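Roboterpraktikum Inix, Laborbuch
Rubrik: Laborbuch > Sortieren
Seite drucken | Seite per E-Mail versenden

Donnerstag im März, Eintrag 8

Anwesend: V. Sârbu, Gruppe Horobets, später auch Gruppe Skinder (erst wegen der Kekse, dann doch wegen des Greifers).

Aufgabe wie gehabt: Der Arm soll Sachen aus dem vollen Korb nehmen und durch die Löcher in die farbigen Kästen befördern. Die Regeln vom Wettbewerb in Sadthorpe liegen ausgedruckt neben der Tastatur. Darin steht »handelsübliches Spielzeug«. Das ist ein dehnbarer Begriff, und wir haben ihn gedehnt: Stachelbälle, Dosen, Stoff, ein Tiger.

14:10 Nullpunkt neu gesetzt. Der alte lag 58 mm daneben. Wer ihn gesetzt hat, wird hier nicht vermerkt, es war ich.
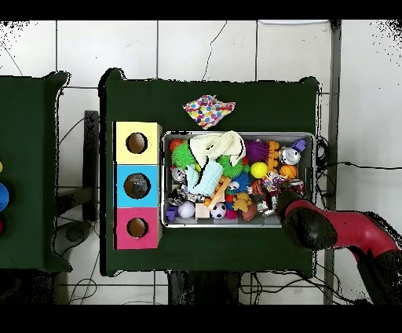
14:40 Danach Greifkraft. Bei der bisherigen Einstellung meldet die Software bei den Stachelbällen jedes Mal »gegriffen«, auch wenn die Finger nur ein paar Stacheln haben. Formal korrekt. Schwelle höher gesetzt, jetzt meldet sie gar nichts mehr. Mittelwert probiert, Protokoll liegt im Ordner der Gruppe Horobets.

15:25 Textilien. Die Waffeltücher sind unser eigentlicher Gegner. Die Erkennung legt einen einzigen Rahmen um beide und nennt das Ergebnis mit 0,9 Sicherheit »Ball«. So viel Selbstvertrauen hätte ich auch gern. Vorschlag Skinder: Tücher weglassen. Abgelehnt, die Regeln lassen sie zu, und die anderen werden sie auch haben. 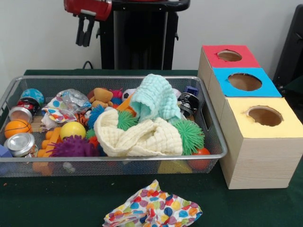

Abb. 2: Greifer offen über dem Korb, rechts die drei Kästen. Das gepunktete Tuch vorn liegt außer Wertung.

16:05 Zielpositionen für Rot, Blau und Gelb einzeln eingelernt. Das Loch im gelben Kasten ist am Rand etwas ausgefranst, stört die Kantenerkennung. Neues Papier zuschneiden, diesmal mit Zirkel und scharfem Messer.

16:30 Dosen. Von oben anfahren, Finger senkrecht, Geschwindigkeit auf 200 begrenzt (Einheit laut Handbuch »Einheiten«, danke dafür).

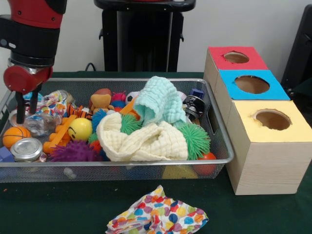
Offen bis zum nächsten Mal

- Maske für die Tücher trennen, 2 Klassen statt einer (Horobets)
- Gelbes Papier ersetzen
- Greifschwelle je Objekttyp, Tabelle anlegen. Bitte keine siebte Version namens »final«
- Kabel am Ständer festbinden, ich habe es schon zweimal versprochen
- Kekse (Skinder)

V. Sârbu

Kontakt | Impressum | © Roboterpraktikum Inix | Nach oben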